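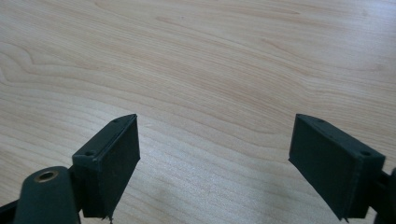
Fingers over the bench table, current pads.

Minutes, Equipment Planning Meeting, Flollach Workshop
September, started 4:10 p.m. against an agenda that said 4:00

Present: Elfriede Mühlbauer (chair), Ottmar Albers, Annelore Kettler, Afroza Sultana (minutes)
Joined during item 3: Dariusz Makowska

1. Last minutes
Approved with one correction. Ottmar did not "agree to look into" the spare cables. He agreed that somebody should. Elfriede asked who. The minutes will show that the question was put.

2. Gripper pads and fingers
Annelore wants replacement pads in the budget as a regular line. At present they are bought when someone complains loudly enough, and the ones on the bench have started to fray at the lower corners. Ottmar said fraying is cosmetic. Annelore said so is rust, for a while.
She has a quote from Hellwig for 16 finger pads, minimum order. Elfriede asked if we could order fewer. See "minimum order."
Agreed: one order of 16 now, and a pad line in next year's budget. Annelore to count what is in the drawer before sending it, including the ones in the wrong drawer.

3. Second pair of hand-held grippers
The main item, and the reason there were cookies.
Afroza presented. We have one pair. Collecting demonstrations on the household tasks takes both grippers and one person, so whoever is next in line waits and answers email. A second pair from Plevis is quoted at 3595, mounting plates and cables included, cases extra. Elfriede asked what the cases cost. Plevis has been asked twice and has answered a different question both times.
Dariusz arrived and asked if we were still on item 1.
Discussion went on for some time about whether the household tasks justify the money. The lidded bin came up, as it does. Annelore's position is that curved, smooth plastic is where the pads earn their keep, and any purchase should be judged on that kind of object and less on the blocks everybody likes to show guests.

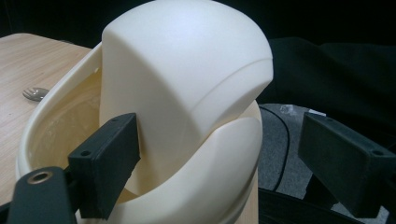

Bin task, lid partly open, left finger against the collar.

Ottmar asked if a cheaper gripper could do the same job. Dariusz tried one from Mimham at his last place and described it in a word that Elfriede asked to have left out. He did say the price was fair.
Afroza noted that mixing two makes would mean two kinds of fingers, two kinds of screws and two sets of calibration notes, and we are not doing well with one set.
Vote: three in favor of Plevis, Ottmar abstaining until he has seen the case price. Dariusz voted before sitting down, and it was allowed.
Action: Afroza to place the order once the case price is in writing.
Action: Ottmar to stop abstaining by Sunday.

4. Table and objects
The wooden table stays. A height-adjustable one was proposed by Dariusz and priced by nobody, so it moves to the next meeting.
Elfriede asked for a proper object list before any more objects are bought. The current list has 19 entries, of which one is "misc." Annelore would like spoons entered separately from "kitchen," and lidded containers entered by lid type.

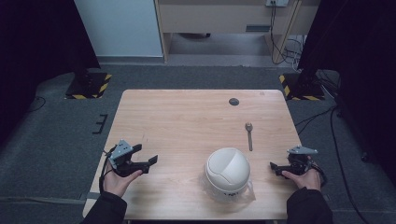 Cables took up the rest of the item. Dariusz would like longer ones with right-angle plugs, and he would like them clipped at the operator's back so they stop dragging on the table edge. Elfriede asked whether clips were a capital expense. General view: no. Dariusz can buy clips out of petty cash and bring a receipt this time.
Action: Dariusz, clips, receipt.
Action: Annelore to split "misc."

5. Operator hours
Short discussion. Two operators are trained and both are in this room. If the second pair is approved and delivered we will have as many pairs as people who can use them, which Elfriede called a plan and Ottmar called a coincidence. Training a third person is to be costed for next time, by Afroza.

6. Any other business
Ottmar asked again who is looking into the spare cables. Assigned to Ottmar.

Closed 5:35 p.m. Next meeting same room, with the case price or without it.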